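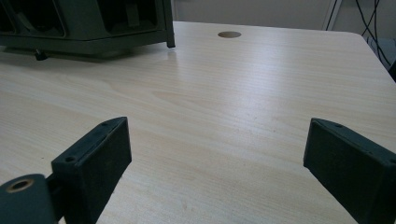

Hand-held gripper with its two fingers open over a desk. A machine housing stands at upper left, beside a round cable grommet.

Equipment planning for hand-held gripper stations

Equipment planning for hand-held gripper stations is the process of choosing, costing and scheduling the purchase of the items needed to record manual tasks with a gripper tool carried by a person. It covers the tool itself, the work surface, power and data cabling, spare parts, storage and the labor needed to keep a station in use. The practice overlaps with general laboratory purchasing but differs in the large share of the budget that goes to wear parts and furniture.

Scope

A station is normally defined as one tool, one work surface and the fixed equipment that shares the surface with it. Objects handled during the work are usually bought from a separate consumables line. Buildings, heating and general lighting are left out, although lamps added for a single desk are counted as station equipment.

Planners separate capital items from running items. Capital items include the gripper body, the camera, the desk and any computer. Running items include fingers, screws, threaded inserts, cables and cleaning supplies. Where a finger set is sold as part of the tool, the first set is treated as capital and later sets as running cost.

Work surface

The desk is often the first item fixed in a plan, as its size limits everything placed on it. Pale, wood-finish tops are common in converted offices. They show scuffs less than plain white tops but can return strong glare under a side light, and a planner may allow for a blind or a matte cover.

Space taken by fixed machinery is subtracted from the desk area before the working area is stated. The remainder must leave room for the open fingers and the hand behind them. Rounded desk corners are not counted as usable area in most layouts.

Cabling

Cable routes are drawn before desks are ordered. A top with a grommet hole allows lines from fixed equipment to drop below the surface, while cables hung from the wall or led over the desk edge need slack and a point of support. Retrofitting a hole is a small expense, but it takes the desk out of use and may end the maker's warranty.

Cable length is measured along the route, including loops. A straight-line figure taken from a floor plan is a frequent source of short orders.

Fingers and spare parts

Gripper fingers are the main wear part. The coating tends to go first along the upper edges, and lighter bands there do not in themselves call for replacement. Fingers are replaced when the gripping faces no longer meet evenly or when a screw hole has lost its thread. Metal inserts extend the life of a housing that is taken apart often.

Spares are bought in matched pairs. Oliwia Piątek's planning guide for the Rakomstead workshop set the opening stock at 5 pairs for each tool, with a new order placed when two pairs remained. Mieczysław Domański later argued that the figure was too high for sites able to make their own fingers — a print or milling queue of a few days could take the place of most of the shelf stock.

Budget structure

Budgets are drawn up per station and then multiplied, with shared items added once. The Gumer worksheet, dated 2019-04-13, used a plan for 8 stations and listed the following entries:

Finger pair, matched: $145
Desk, fitted with grommet: $1,230
Cable set: priced by route
Fixed machinery: quoted separately
Tool body and camera: quoted separately

The desk entry included delivery and assembly. Libor Malý's review of the worksheet noted that it gave no value for staff time, and that cleaning, re-tightening and fault finding had been carried by the site without a budget line. Later versions added a maintenance entry in hours.

Scheduling

Orders are placed in the sequence of their lead times. Tool bodies usually come first, followed by fixed machinery and desks. Fingers are ordered after the screw pattern of the delivered tool has been checked, as hole spacing may change between production runs. At Flandness, a batch of fingers ordered in June had to be redrilled for this reason.

One complete station is commonly set up and used before the rest of the order is released.

See also

Spare parts management
Workstation layout
Cable management
Total cost of ownership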